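Recipe swap, round two

Ok quick one this time, bread is in the oven and I have 20 minutes before it needs turning.

Thanks to everybody who sent in lentil soup recipes after the April issue. Way more than I expected. Didn't get to cook them all, sorry. Made three. Emiliano Carretero's was the favorite at my house, the one with cumin and a whole lemon squeezed in at the end. Recipe below, more or less how he wrote it.

Two cups red lentils, rinsed. One big onion, chopped small. Four cloves garlic. Oil, salt, a good spoon of cumin. Cook the onion slow, slower than you think, till its brown at the edges. Garlic and cumin in, one minute. Lentils, seven cups water, simmer till they fall apart. Lemon last, off the heat. I blended half and left half. Carrots are fine too if you have them.

Freezes ok. Thin it with water when you warm it up, it sets like cement.

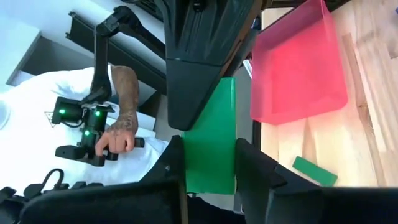

Shabnam Cheema wrote in to say the lemon should never go near the pot, only the bowl, and that anybody freezing it should leave the lemon out completely. She also fries extra onion till crisp and piles it on top with dried mint. Tried the onions last night. Yes. Do that.

Beatrice Mollel wants to know if brown lentils work. They do but you get a differnt soup, chunkier, and it needs another 20 minutes at least. Add more water as you go. I wouldn't blend it.

Other stuff:

The Stolldale potluck list is up by the door. Lots of desserts, hardly any mains. If you signed up for brownies maybe think about a casserole. Label anything with nuts please, on the dish and not just the lid, lids wander.

Still need somebody with a big stock pot for the soup table. Mine has a loose handle and I don't trust it full.

Next time is flatbreads. Waqas Niazi promised his potato one, with the green chili. Send yours too, any kind, stuffed or plain, and say what size pan you use becuase I always get asked.

Timer's going. More next month.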